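Monday, June 25, 2018
Packing bench, Bandgate. Perception and two-arm control.

Carrying on from Friday's list. Main thing was the timing between the wrist cameras and the arm controller. After that the shiny object problem, then the Ornel scene file if there was time. There was, just.

1. Timestamps

The logger (Vikitz) was stamping wrist images when they reached the disk queue. The joint states get stamped at the controller. So every image was late compared with the joints, and it got worse when both arms were streaming. Measured it by tapping a fingertip on the table and lining up the motor current spike with the first image that shows contact. Offset is 40 ms on the left arm. Right arm is much the same but jumps around more.

Changed the driver to stamp on arrival, before anything goes into the queue. Offset is now too small for me to measure by tapping. The jumping on the right has not gone away completely. I swapped the two USB ports over to see if it followed the port or the camera, and it followed the port. Left the cameras swapped back to how they were so that nobody gets caught out by the names.

Old logs still have the wrong stamps. There are 139 of them from this rig since April. I wrote a small script that shifts the image stream by a fixed amount and writes a note in the header to say it has been done. It refuses to run twice on the same log. Ran it on the left arm streams only. Do not use the right wrist images from before today for anything that depends on timing.

2. Shiny things

The depth estimate from the wrist camera falls over on polished surfaces. What we get on a mirror-like end is the depth of whatever is reflected in it, and what is reflected is mostly the underside of the arm. So the point cloud has a hole in it going down well past the bottom of the bag, and the grasp planner thinks there is lots of free room exactly where the object is.

Things tried:

Lower exposure. Helps with the bright rim, does nothing for the face.

Plane fit from the rim inwards. Works if the whole rim is visible. Fails as soon as a bit of cloth lies over the edge, and in a packed bag that is most of the time.

Throwing away any depth that lies below the known floor of the bag and marking those pixels as "solid, height unknown". Crude but it stops the arm driving into them. Kept this one for now. The flag is called reject_below_floor and it is on by default.

Masking by looking for our own gripper hardware in the reflection. Otis's idea. The reflected pattern is fairly constant when the camera is square on to the face, so in principle you can match it. In practice it stretches as soon as the object tilts. I got a few decent matches and then a lot of rubbish from the printed cloth, where the big lettering seems to have enough hard corners to set the matcher off. Parked.

Also worth noting that the fingers themselves were showing up as obstacles in the cloud. The finger mask was made for the old pads and is too narrow at the top edge. Redrew it from the current opening and closing range. The left finger has a worn pale strip along its edge which the automatic mask kept treating as background, so I drew that side by hand.

3. Push-down skill

This is the move where the fingers hold an object and press it down into the bag. The old version ran to a target height. If the clothes underneath were thicker than expected, it either stopped early on a force trip or pushed hard enough to bunch the lining up. Rewrote it as a slow descent with a force ceiling, finishing when the force has been steady for a set time.

Two bugs on the way:

The force estimate was not being zeroed after the gripper closed, so it started with the weight of the object already counted. Fixed, it zeroes after the lift.

The "steady" test was looking at the raw signal and never passed. Filtered it. The filter adds a delay, so I brought the descent speed down to suit. It is slow now. I would like it faster but not this week.

The open question is the lining. It is slack and satiny and moves with the fingers, and the estimate cannot tell lining drag from object contact. Sideways force might be the way to tell them apart. Have not looked.

4. Ornel scene file

Planner was refusing perfectly good paths for the right arm and accepting bad ones. Went through the scene file line by line.

The dish rack was in as a solid box up to the top of its tallest contents, set on the wrong origin, so it was standing partly inside the suitcase. Moved it to the right-hand side where it really is and gave it a proper outline. Mugs and plate are now included in the rack shape with a margin. We do not plan around them one by one.

The orange bin and white organiser on the left were missing altogether. Added both as simple boxes.

The suitcase was in as an axis-aligned box. It hardly ever lies square on the table, so I changed it to take the angle from the overview camera's estimate. Corners are rounded in real life and square in the model, which makes the planner keep the fingers further off than needed. For corner contact I switch off the collision check between the fingertips and the case for the last stretch only.

Cables are still not modelled. The purple ones loop quite high above the wrists and the planner knows nothing about them. At the moment I am relying on joint limits for the wrist roll and on watching. Somebody should do this properly – a fat capsule following each wrist would catch most of it.

Planner iteration cap was 2,000 and several of the two-arm requests were hitting it. Did not raise it. After the rack was moved those same requests came back well under the cap, so the cap was never the trouble.

5. Two-arm hold

Villanueva's coordinator sends both arms a start signal and then assumes they are in step. They are not if one has a longer approach. I put a wait in so that neither arm closes on the case until both report in position. There is a timeout, after which both back off and the operator gets a message. The message used to say "error 2". It now says which arm was late.

Tried it from several starting poses with the case turned at an angle near the back of the table. The waiting works. The left arm has the awkward reach to the front corner and its elbow gets close to the organiser, so I would keep the speed limit on for that side.

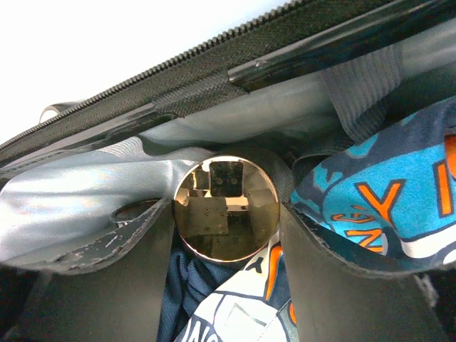
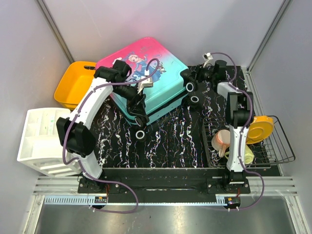

First: wrist camera, polished end face between the fingers, with our own hardware reflected in it. Second: fixed camera, both grippers at the suitcase, rack on the right.

To do

Right camera port, try a powered hub.
Capsules for the cables (Otis has offered).
Sideways force during push-down, log it even if we do not use it yet.
Re-run the old left arm grasps with the shifted stamps and see if the success labels still make sense.
Tell Villanueva about the wait, they may want it in their version.
Commit the new finger mask. It is only on the bench machine.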